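October, Sunday, morning

Sourdough test, second series, with the Duler rye flour. I fed the starter at 70 percent water and kept it at 24 degrees. After the night it smelled of apples, a little sharp, but the top was flat.

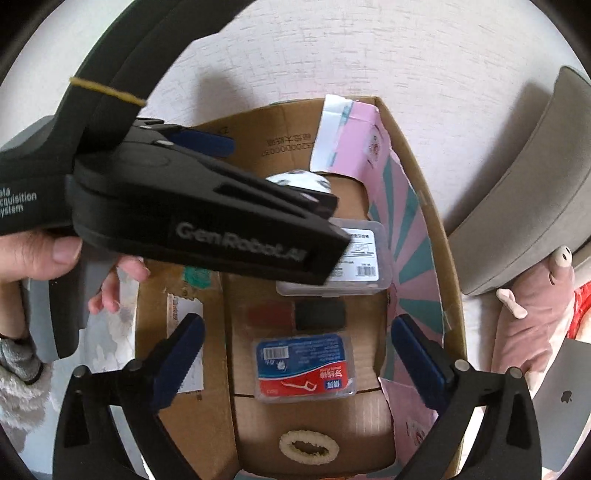 The control jar with the Dmytriv flour was fed at the same hour and it rose well. So I suspect the flour, or maybe my salt spoon — I did not wash it between the jars. For the next feeding I take 30 g of starter from each jar and use 2 spoons.

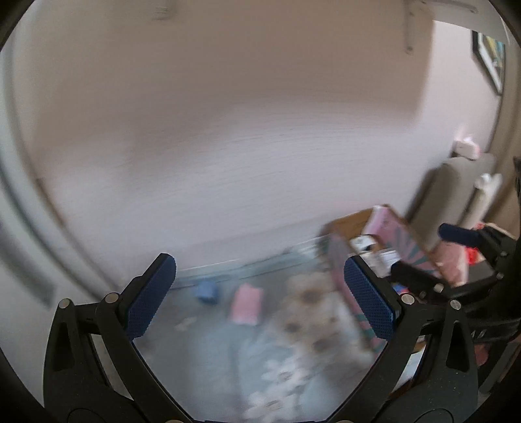

Oleksandra Sydorenko thinks the Duler rye is milled too coarse and only needs more hours. I will wait until evening before I feed it again.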